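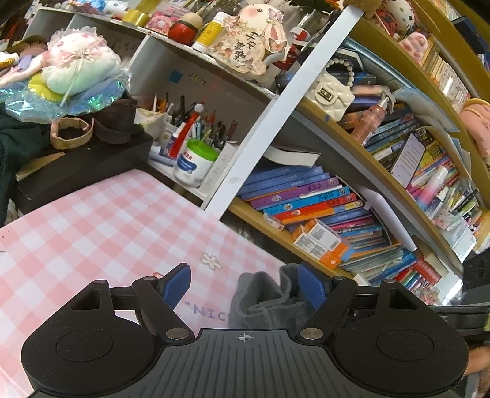

Kid's desk has become the laundry annex, advice wanted

Forum: Small Rooms & Storage

brarno_mum
12 November 2024
One desk, one shelving unit with yellow trim, one child who believes a horizontal surface is a drawer. There is a gray sock on the desk mat. The gingham one with the daisies, bought in July to "make homework nice." Handbag with the pearl handle lives on the middle shelf next to a spray bottle. Doll in the bonnet has a ledge to herself and is the best housed member of the family. Where do I start?

Poltisby
Books. Always books. You've got a stack lying flat with another one open face down on top, spine crying for help. Stand them up and you get half that shelf back.

marty14
Disagree. Flat stacks are fine for the big thin picture books, they just flop over otherwise. Start with the sock. It will take you 2 seconds and you'll feel like a person who gets things done.

Poltisby
And then she has a tidy mat and a crying spine.

Didier Coste
I would take the handbag and the watch out altogether. Hook on the back of the door for the bag, small dish for the watch. A bookshelf holds books. My daughters had 25 feet of shelf between them and kept shells on it.

brarno_mum
The handbag is not negotiable, Didier. I have tried. It is "on display."

marty14
Let her have the handbag. Does the blue folder need to be lying on the books though?

brarno_mum
The folder is school. If I move it, it will be needed within the hour.

pavard_k
We gave ours one shelf for treasures, anything goes, and everything else has to be paper. Worked for around 14 days. Now there's a melon on it.

Poltisby
A real melon?

pavard_k
I haven't wanted to touch it.

brarno_mum
Sock is in the hamper. Still looking for the other one.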